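How to pack a pearl in a sliding gift box (and get it there in one piece)

6 min read

I post a lot of small boxes. I started out making earrings and single-pearl necklaces at my kitchen table in Dollham, and by last winter I'd wrapped 455 of the things, so I've got fairly set in my ways about how it's done. Akinyi Kinyua, who shares my stall at the Plalville market, asked me to write it all down before she does her first big batch in October. So Akinyi, this one's for you, and anyone else is welcome to pull up a chair.

What you'll need

A sliding box with a padded insert, a soft dry cloth, a cotton bud, a sheet of tissue paper, a bit of low-tack tape and a padded envelope or small postal carton. If you're packing a necklace you'll want the chain to hand too, but keep it well away from the pearl until I say so!

I like the sliding kind of box much more than the hinged kind. The hinged ones look lovely in a shop, but the spring always seems to snap shut on my thumb, and they're bulky in the post. With a sleeve you get that nice slow reveal as well – the person pulls it along a little at a time and there's the pearl.

Step one: clean the box first

Do this before anything goes in it. Pale boxes show every fingerprint, and the ones with printing on the lid need a gentle hand (I once rubbed half a "Happy Birthday" off with a damp cloth and had to give the box to my niece for her buttons). Go over the sleeve with the dry cloth, always in the same direction as the lettering. For little specks, try the cotton bud, dry, and if they don't shift then leave them be. Scrubbing makes a shiny patch that looks far worse than the speck did.

Run your finger along the inside of the sleeve too. Card ones can have a ridge of dried glue in there, and that will catch on the insert every single time.

Step two: sort out the insert

Black velvety inserts are beautiful under a pearl and a complete magnet for fluff. Wrap some tape round two fingers, sticky side out, and dab. Don't drag it, or you'll flatten the pile and get a stripe. Then push down gently on each corner to check it's sitting level in the tray.

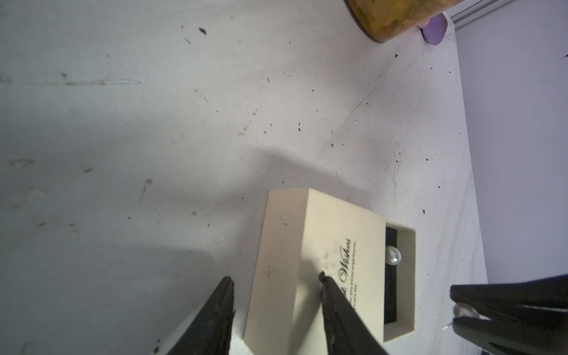 Only open the sleeve as far as you need to. I used to take the tray right out, and then I'd be chasing it round the table with one hand while holding a pearl in the other. Slide it partway, hold the sleeve still and work in the gap. It feels fiddly for the first few and after that you won't think about it.

Step three: the pearl

Wipe it with the soft cloth and hold it lightly, because a round one will shoot out from between your fingers like a wet pip. Work over a tray or a folded tea towel if you've got a hard floor. I lost one under the cooker in 2000-and-something and I'm still cross.

A loose pearl wants a small dip to sit in. Press the insert with the rounded end of a teaspoon handle and count to 40, then set the pearl down in the hollow. If you're doing a chain, tuck that under the insert first, bring just the front bit up through the slots, and lay the pearl last.

Step four: close it and give it a wobble

Push the sleeve across slowly, keeping the box flat. If you feel anything catch, stop and go back, as it's nearly always the pearl sitting too high. Once it's shut, tip the box from side to side next to your ear. A rattle means you need a deeper dip, or a tiny fold of tissue underneath the insert.

Step five: wrap for the post

One strip of low-tack tape across the open end of the sleeve, then tissue, then the envelope. Said Ragab at the Lendovura post counter talked me into small cartons for anything going overseas, and I've stuck with them. Pop the care card on top of the tissue so it's seen first, and write the address before you put the box in, or your pen will go bumping over the edges.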